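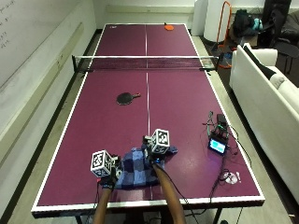 Games room and common areas, yearly walk-through, Virden building. I did this check on 01/10/2021 with the same list as the year before, and I write my comments under each point so the next person can understand why I marked it so. The room is in use most evenings, therefore I begin with it. The ping pong table stands lengthwise, with the net clamped by a post at both sidelines, and these clamps are the first thing I ask people to look at, as a clamp with play in it damages the table edge and can pinch a finger. I tried both by hand. They hold.

1. Floor around the table
Result: OK with comment
The floor is even and I found no lifted edges. Near the radiator there is one place where the surface feels soft under the shoe. I pressed it with my full weight and it did not move more, but please check again in the summer, when it is warmer.

2. Table legs and locks
Result: OK
All locks are closed. The instruction from Nomell says to check the locks every 300 hours of use. We don't keep hours, so I propose we do it each January and each time the table was folded.

3. Net clamps
Result: OK
See above. Don't tighten with pliers, hand force is enough.

4. Lighting
Result: NOT OK
One tube at the window side blinks after it is on for some minutes. I ordered the new tube, 4000 K, same as the others. Please do not mix with the warm ones from the storage, it makes the room look strange and people complained last time.

5. Emergency exit
Result: OK with comment
The door opens fully and closes by itself, but slowly. The sign is lit. The path outside had ice when I came, I put salt. Somebody should do this every morning in winter and I do not see a name on the plan for it.

6. Fire extinguisher, unit 51
Result: OK
Needle is in the green part, pin and seal are in place. The service tag from Shih is valid. The hook is a little high for short persons. I would lower it when the wall is painted.

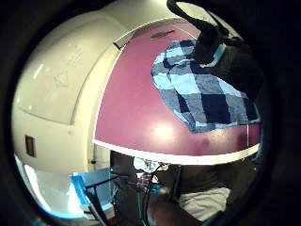 7. Electrical sockets and cords
Result: NOT OK
The socket left of the entrance has a cracked cover. I put tape over it and wrote "do not use". Tape is not a repair, so this one must be done first. The extension cord under the bench I took away, it was too thin for a heater.

8. Ventilation
Result: OK
I cleaned the grille. The filter is a Nomach type and we have two more on the shelf.

9. Temperature
Result: OK
I measured 19 degrees Celsius in the middle of the room, one hour after the heating was on. The small thermometer by the door shows less, I think it gets cold air from the hallway.

10. First aid box
Result: OK with comment
Complete, but the burn gel expires soon. Please order it together with the plasters for the kitchen, then we pay shipping only once.

Open points: 4, 7, and the name for the salt in 5. When a point is closed, write the date behind it and your initials, and leave my comment as it is.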